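Rotating canned goods by date keeps older stock in use and makes gaps easy to spot. The method below assumes a single shelf and a marker.

## Set up the shelf

1. Take everything off the shelf and wipe it down.
2. Write the best-by month and year on each lid in permanent marker - paper labels smear.
3. Sort by contents first, then by date.
4. Load each row with the latest date at the back and the earliest at the front.

Leave 2 inches of clearance above the top layer. Stacks higher than two cans make rotation slow.
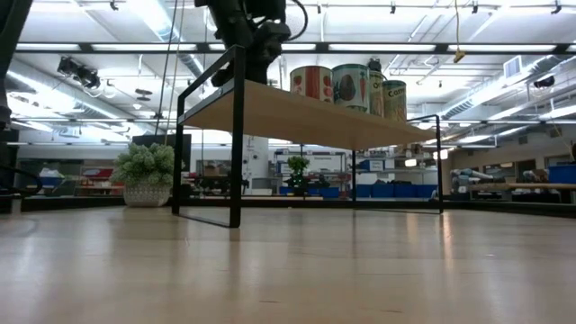
Where do new cans go? At the back of the row, always, after the lid has been marked.

## Keep the log

Use one line per product: name, quantity, earliest date. Update the quantity when a can leaves the shelf. Jussara Toledo's log sheet adds a reorder column, set to 20 for beans and tomatoes in a large household.

## Check every September

- Discard any can that is bulging, leaking, or deeply dented on a seam.
- Light surface rust that wipes off is acceptable.
- Move anything due within six months to the kitchen.
- Re-mark lids that have faded.

Store at 50 to 70°F, away from the stove and water heater.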